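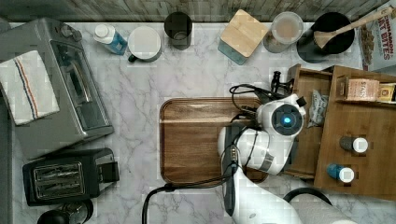

Faltthorpe Worktop Set

Version 2, 09/05/2024

Faltthorpe is a set of overhead pictures of one kitchen worktop and the things kept on it. It was put together under the Prurkora project for work on household objects: finding them, naming them and saying where they are in relation to each other. There are 279 pictures in 12 folders.

What is in the set

The worktop is white marble with grey veining, with weathered wood planks behind it. The things along the back include a mug, a black cup, a square canister with a teal base, a glass jar and a box of cinnamon cereal. The toaster oven is on the left with a striped towel over it, and the two-slot toaster is below it.

The middle of the worktop is where most of the differences between folders are found. Check the folder notes before assuming that a wooden item there is a chopping board. It may be a tray with a raised rim, and the two have separate labels.

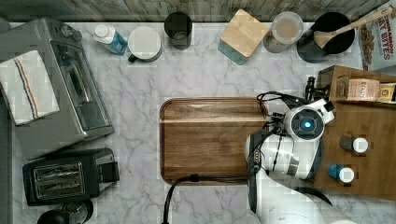 Small items on the right, such as the packet and the box marked STASH in the crate, are labelled one by one. The crate has its own label as well. Bottles are labelled "bottle" whatever their colour, and colour goes in a separate column.

Labels

There are 17 labels. They are listed in labels.txt, one to a line, in British spelling. Anything we could not name with confidence is marked "unsure". That includes the dark round item in the bottom left corner, which could be a kettle or a coffee maker. Please don't rename it in your own copy and send it back as a fix.

Files

pictures/ holds the folders
labels.txt holds the label names
notes/ holds one text file per folder
ojo/ holds the settings for Ojo, our viewer

The full download is 700 MB. Labels made with Didine, our older tool, will not load in Ojo until they have been converted. The steps are in notes/convert.txt.

Known problems

Jar contents are labelled by colour only. Towel outlines are rough at the folds.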